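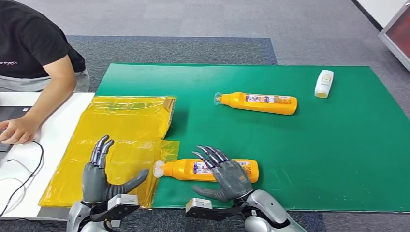 A reply to yesterday's note asked whether the Bernonex adhesive was conditioned before the peel test, as the first strip let go far too early. It was not.

29 May 2018
Repeated with 2 strips from the Brallico roll, held at 20 C overnight. Peel at 9 N and 73 N. Spread still too wide to report. The low strip had a dull patch at the start end, probably finger grease. Wipe with solvent next time and log the batch. The December data used the old roller, do not compare.

To do: order blades from Thiele.

Comments (2) | Shares (9)
Home Notebook Methods Contact
© Sullum. Back to top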